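Visit notes: Plumodby open lab, software track

The open lab ran for one afternoon. I skipped the hardware tour and stayed with the control and perception group, whose stack is split into three processes: a policy server, a motion layer called Onishi, and a logger. They share a clock and little else.

Onishi takes target poses from the policy and turns them into joint commands. Late targets are dropped. When the queue runs empty the arm decelerates along its last path and holds. I asked whether they had tried blending old and new targets and was told it had caused oscillation near contact, so the feature is off by default.

Perception was the longer session. The current task is tidying shoes in a home entryway, and the training set stands at 1,237 episodes. Of these, 511 were rejected by an automatic check for dropped frames and clock drift, then re-recorded. The check is a short script and I would have liked to see it run on raw logs.

The wrist view gets no rotation correction. Floor and furniture may enter the network sideways, and the group prefers to augment over roll angle at training time. Shoe pairing is done in a separate step, by comparing embeddings of each detected shoe. Dark shoes on a dark rack remain the weak case. 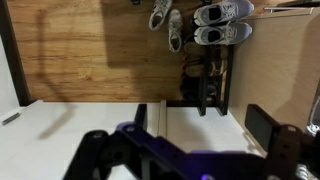 Planning is thin by design. A grasp candidate is scored for reach, clearance and wrist angle, and the top one is sent on. Failed grasps go back to the scorer with a penalty that decays over 14 seconds. There is no map of the room between attempts, which I think will hurt once the task includes closing doors.

The replay tool, Bikness, was the best thing on show. It lines up camera frames, commanded poses and measured poses on one timeline and lets you rerun the scorer at any point. Export is limited to one episode at a time. Batch export is planned for July.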